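Ternodwood library to close for heating work

9/18/18

The Ternodwood Public Library will close its main building in January while the heating system is replaced, the town said in a notice to residents.

The building on Maglaya Street has been heated by the same boiler for decades. It broke down twice last winter, and the reading room had to shut early on both occasions. A repair was considered over the summer, but parts for the old unit are hard to find and the town council voted to pay for a new system instead.

Work is to be carried out by Grendano, a heating and plumbing contractor that has done jobs at the town hall and the middle school. The company will take out the boiler, replace the pipes on the ground floor and put new radiators in the reading room and the children's room. The upstairs meeting room was fitted with electric heaters when it was remodeled and will stay as it is. 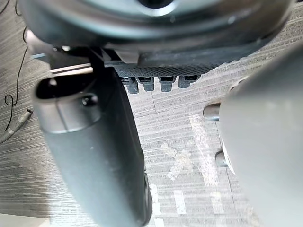
The library expects to be closed for most of the month. Books that are checked out before the closing will be given a later due date, and no fines will be charged for that period. The book drop by the side door will stay open so that people can return items at any hour.

A small branch will run out of the Vistell Community Center during the work. It will have almost 1000 books, mostly new fiction, large print and picture books, along with 2 computers for public use. Holds can be picked up there in the afternoon and early evening. Patrons who want a title from the main shelves can ask for it at the desk or by phone, and staff will bring over requested books whenever they can get into the building.

Story time for preschoolers will move to the community center as well. The evening book group will take the month off and meet again when the library reopens. Tax forms, which are normally set out at the front desk early in the year, will be available at the town hall.

The local history collection will not be available at all during the closing. Its 427 boxed items, which include maps, school yearbooks and church records, will be moved out of the basement before the pipes are drained and kept in a dry storage room at the town hall. Anyone with a research request should send it in by the end of the year.

Parking behind the library will be limited to contractors while the work is going on. The sidewalk in front will remain open.

Residents with questions can stop by the circulation desk during regular hours. A notice with the exact closing and reopening dates will be posted at the entrance once the delivery of the new boiler is confirmed.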